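Grade the log, and let the arm stay in the simulator

Posted 2021-03-01

The Allport robotics elective has 2 real arms and a waiting list for both. Last September the staff moved the first four weeks of the course into simulation, and the students complained that they had signed up for robots and been given a screen. I teach the lab half of the course. I think the move was right, and I think it should go further.

The usual case for simulation is cost. A real gripper gets bent, a motor driver overheats, and the lab loses a week waiting for parts from Ferrand. All true, and all beside the point for a teacher. My case is repetition. A team on the real arm gets three or four attempts in a session, and each starts from a slightly different layout, because a person put the objects back by hand. A team in the simulator can run 400 attempts overnight from saved starting states and come in the next morning with a table of failures sorted by type. The second team has something to discuss.

What they discuss is often dull. One group found that its grasp planner scored a point between two touching objects as the best place to close, since the depth map treated the pair as one solid body. Another had its camera transform off by a sign in one axis. Neither fault is interesting on its own. Both would have passed for bad luck on hardware, where students tend to blame the table, the lighting or the cable.

The objection I take seriously is that simulated contact is wrong. Friction is a single number per surface in our setup, and soft things do not give. A grasp that holds on the screen may slip on the bench. I grant this. The Brestgate contest, where our students compete each spring, is run on hardware, and a team that has never touched hardware will do poorly there. So the last weeks belong to the real arms, and I would not cut them.

But the objection is about the final step of a grasp, and most of our failures come well before it. The arm picks the wrong object, approaches from a blocked side, or plans a path through something it failed to segment. Clutter causes more trouble than contact does, and clutter can be simulated well enough for a beginner. The layouts ought to be harder than the ones we use in week one, where each item sits alone in open space and any planner looks good.

I would change the grading too. At present a team is scored on its success rate, so it tunes for the easy layouts and skips the rest. I would score the failure log: was each failed attempt labeled, was the label correct, and did the next change to the code address it. A team with a modest success rate and a clean log has learned more than a team with a high rate and no idea why.

Gondetti, the project name for our shared set of layouts, is open to any team that wants it. My suggestions for its use follow.

1. Start from a crowded layout. Mug, clamp, apple, spatula, ball and box close together, with the screwdriver set apart. Do the screwdriver last, as it proves little.

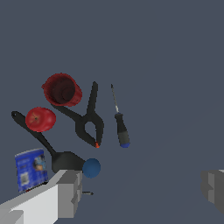
2. Fix the starting state before changing any code. If the layout and the code both change between runs, the comparison is worthless.

3. Label failures by stage: perception, planning, approach, closure. Use one label per attempt, and pick the earliest stage that went wrong.

4. Move to the bench only when the remaining failures are mostly closure. Bring the log with you.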